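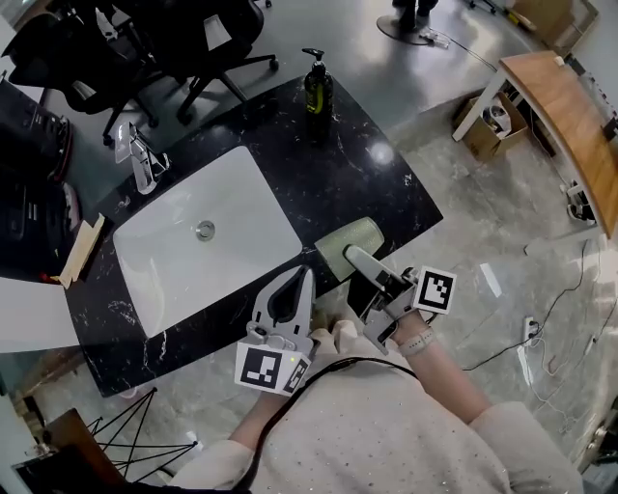 The sponge task at the practice sink, with a gripper in each hand.

"I used to clean four floors of holiday flats on my own," says the trainer who shows new starters round at Gornero. "Now I teach the cleaning, and I love it!"

She joined the firm in November, when it began preparing robots for the kitchen round with Strömberg. Her team of former cleaners wipes, rinses and puts away using hand-held grippers, and every go is recorded so the machines can learn from it. The target for this sink alone is 2,000 goes.

"You find out how much your hands know," she says. "Picking up a sponge, well, you'd never think about it, would you? Then you try it with two fingers instead of five and you have to work out the angle all over again. My first day I managed 60 and my wrists were aching. The girls were in stitches."

Did people worry about their jobs? "Of course, and some still do. We asked straight out in the first meeting. What we got was a promise in writing that hours stay as they are for the staff on the rounds, and I check up on it." She laughs. "I'm quite annoying about it."

What pleases her most is being listened to. When the engineers wanted every wipe to run left to right, the cleaners said no, you go round the basin first and finish at the plughole, and the plan was changed that same afternoon.

"Twenty years in this work and I'd never been asked how I do a sink," she says. "Next month we start on ovens, and I've got plenty to say about ovens."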